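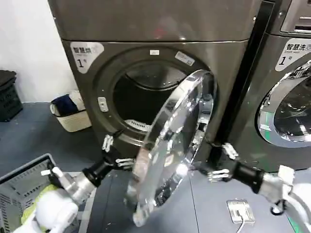

Front-loading dryer with the door open. The label at upper left reads 智慧烘, 1号.

Siamak Daneshvar has spent most of his working life measuring how cotton cloth falls apart. He runs the wear laboratory at Statero, a textile testing firm whose clients are mainly hotel suppliers and hospital laundries, and his test pieces are towels, sheets and pillowcases. We spoke in June, between two long test runs, mostly on the subject of why a towel that feels thick in the shop feels thin a year later.

His first point concerned the word "wear", which he considers too broad to be useful. "There are at least four processes in there," he said. "Fibre loss, fibre breakage, chemical weakening of the cellulose, and distortion of the construction. A customer calls all four of them wear. If you want to fix anything you need to know which one you have."

Fibre loss is the easiest to record. The cloth is brought to a standard temperature and humidity, weighed, processed and weighed again under the same conditions. The conditioning step matters a good deal, he said, as cotton takes up moisture from the air and a towel weighed on a damp morning will appear to have gained material. Lint is collected separately on a mesh and weighed as a check. The two figures should agree within a small margin, and when they do not, the usual culprit is residue left in the cloth by detergent or hard water.

"People see lint and assume it is damage," he said. "In the first few cycles it is largely short fibre that was never properly held in the yarn. It was always going to come out. What interests me is the rate after that. A well-made towel settles to a low figure and stays there. A poor one keeps shedding."

The difference lies in staple length and twist. Longer fibres are held at more points along the yarn and need a greater force to pull free. Higher twist grips them more firmly, at the cost of softness and absorbency. Towel makers therefore use a low twist in the pile and a firmer yarn in the ground cloth. Daneshvar cited a hotel towel from Turkik, on which his laboratory recently completed a series, as a sensible compromise: the pile flattened noticeably but the ground weave kept its strength throughout.

The series ran to 300 cycles, with samples withdrawn at intervals for tensile testing. A strip is clamped at both ends and pulled until it breaks, first along the warp and then across it. Results are given as a percentage of the strength of unwashed cloth. He prefers this to any assessment by eye. "A sheet can look perfect and have lost half its strength. Then someone puts a knee through it while making the bed, and the laundry gets the blame for that one wash."
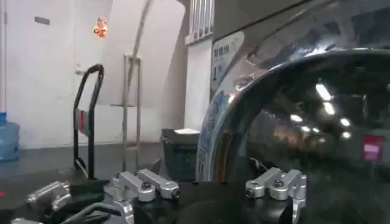

Mechanical action is the part of the process that most people overestimate, in his view. Cloth in a tumbler is lifted, dropped and rubbed, and nearly all of the rubbing is cloth against cloth. The metal contributes less. A polished curve of stainless steel like the one shown, smooth enough to give back the lights of a room as separate white spots, offers very little for a fibre to catch on, and in his experience such surfaces rarely account for a measurable part of the loss. Burrs, damaged seams and hard objects left in pockets are another matter, and these leave localised marks that are easy to recognise under a low-power microscope.

Heat is harder to discuss in general terms. Moderate heat applied to wet cotton does limited harm, because evaporation holds the temperature of the fibre down. The trouble starts near the end. Once the free water has gone, the cloth approaches the temperature of the air passing through it, and continued drying takes out moisture that the fibre would ordinarily hold. Over-dried cotton is stiffer and more brittle, and it is being tumbled while in that state.

"If I could change one habit it would be that one," Daneshvar said. "Take it out slightly early. The cloth will come to balance with the room on its own in 10 minutes if you spread it out. The last part of the cycle costs energy and strength and gives you nothing in return."

I asked whether line drying was the better choice. He gave a qualified yes. It removes the tumbling altogether and fibre loss falls accordingly. Against that, strong sunlight weakens cellulose slowly and fades some dyes, and towels dried without movement are harsh to the touch. The harshness comes from small amounts of bound water joining neighbouring fibres, and it can be broken down by a vigorous shake. Fabric softener masks it with a coating, and the coating reduces absorbency. He does not use softener on towels and would rather nobody else did.

Chemical damage he regards as the most serious of the four processes and the least visible. Chlorine bleach used too hot, or left in the cloth by a short rinse, breaks the cellulose chains. The standard measure is fluidity: a sample is dissolved and the solution timed as it flows through a narrow tube. Shorter chains flow faster. A high reading with little fibre loss points to the chemistry, and a low reading with heavy loss points to friction or to poor yarn.

He described a case brought to him by Prendasari, a linen hire business, which had been returning sheets to its weaver as faulty. The sheets were tearing along the folds. Fluidity was high on every sample, including those from an older batch by a different mill. A dosing valve was found to be passing bleach into the final rinse. The weaver was cleared, although by that time the contract had moved elsewhere.

On abrasion testing in dry conditions he was cautious. His laboratory has a rubbing tester, referred to by everyone there as the Fujimoto after the engineer who built it, and it will put 1000 rubs on a specimen in a short time. It ranks upholstery cloth well. For towelling he finds the results misleading, as the loops bend over and protect the ground, and the machine reports a durability that the towel does not have in use.

For household buyers his advice was brief. Hold the towel up to a window and look at the ground weave between the loops. Check that the side hems are stitched down at both ends with no raw edge showing. Ignore the softness, most of which is a finish and will leave in the first 2 washes. Fill the machine properly, but leave enough room for the load to move.

He had another set of samples to take out of the conditioning room at four, and the remaining questions, on polyester blends, were left for a second conversation.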